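3.2 Gripper comparison

Both grippers, the Norkitz and the Clokitz, were tested on the same two-arm platform with a teal tray of used tableware and a gray dish rack.
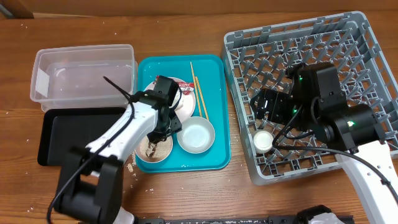
3.3 Controller settings

The Sokero controller ran at 200 Hz for all 91 trials. Gains were left as set in March, and

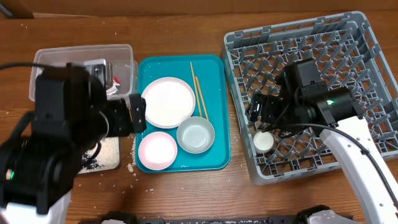

the grip force limit was lowered only for the chopsticks. Rice on the table was not cleared between trials.

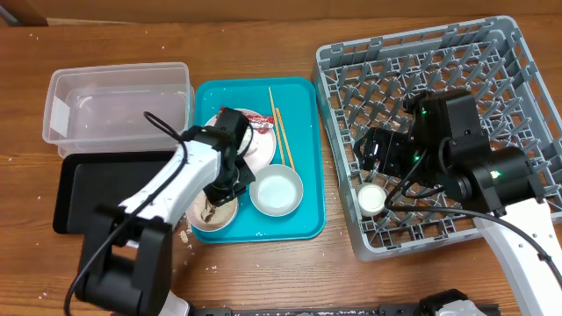 Figure 4. Left gripper over the tray, right gripper in the rack near the white cup.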